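Been looking for a new table for the back room since May. Posting notes as I go in case anyone else is shopping for one.

1/ I wanted light wood. The old table was nearly black and showed every crumb. Went to Brimwood first, then ordered from Bandora, the smaller of their two sizes. 109 dollars with the legs.

2/ Assembly was easy. Legs bolt on from underneath and there are 3 spare bolts in the bag. The instructions want you to do it upside down on a blanket. I used a bath towel.

3/ Grain is fine and straight and the finish is pale blonde. It looked more yellow on their site. White cups look good on it – I was worried they would disappear.
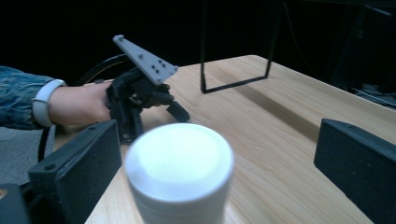 Sturkach replied that pale tops like this pick up rings within a month if you don't wax them, and that coasters only help until somebody forgets one.

4/ Fair point. I've ordered a tin of clear wax. The care sheet says to wipe with a damp cloth and leave it at that, but the care sheet also says to keep it out of sunlight, and the back room has a window the whole length of one wall.

5/ Height is fine for working at. I can get my forearm flat on it without hunching, which I couldn't do with the old one.

6/ One complaint. It rocks a little on our floor. I put a folded piece of card under one leg for now and will get felt pads next time I'm at the hardware store.

7/ The old table is still in the hall if anyone local wants it. Solid, heavy, two people to lift. Pickup only, evenings after six.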